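Section 4: Teaching a Pick by Remote Control

Once the headset and gloves are paired (Section 3), you are ready for what most people find the most enjoyable part of owning a Jandum station, which is showing the robot how you would do the job yourself. Give yourself a quiet stretch of the morning for it, and don't worry if your first few tries feel clumsy!

1. Set the speed limit to 14 percent on the Bogale panel. You can raise it later, but please start low.

2. Hold both of your own hands open in front of you and press the left pedal. The arms will ease into your pose.

3. Bring one hand to the item and keep the other open and clear of the shelf until you need it.

4. Close your fingers slowly over the rim. Pause for a breath before you move on, so the recording has a clean moment to learn from.

5. Press the right pedal to save, or hold it down to throw the try away and start over.

Note: Plan on around 80 saved tries for a simple pick. Vary your approach a little each time, just as you naturally would.

CAUTION: Never reach past the arms while the pedal light is green. If anything feels wrong, lift both feet and the arms will stop.

Check the view from the head and from close in before you save. 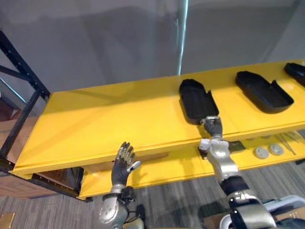
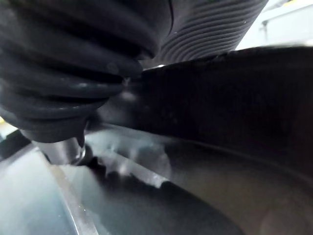
Wondimu Berhe wrote in to add that step 4 deserves more patience than we give it: "I was rushing the grasp, and the robot learned to rush it too. I threw out my first batch and did it over with a longer pause, and I would tell any new owner to practice with saving switched off for a while."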